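Greenwood Fabric Trial: Gallery

Flestine says its charcoal cover cloth will survive anything a busy workroom can do to it. We've heard that before, usually from people selling cloth. Prultel said much the same last year and wanted $400 for the privilege.

We bought 2 lengths in December and put one down at Greenwood. The other is still on its roll at Firnham. The brochure promises 500 washes with no fading, a figure we have no plans to check, and "a surface that always lies flat." That second claim is easier to argue with. So is the color, sold as one of 9 "distinct" shades, four of which look gray to me.

More pictures will go up once the second length is down. 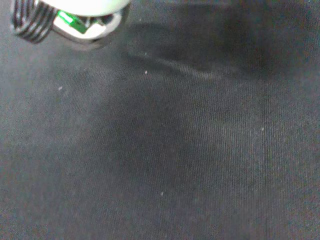
Charcoal cloth at Greenwood, with a pale streak along the shadow. Fold or crease, I wouldn't call it flat.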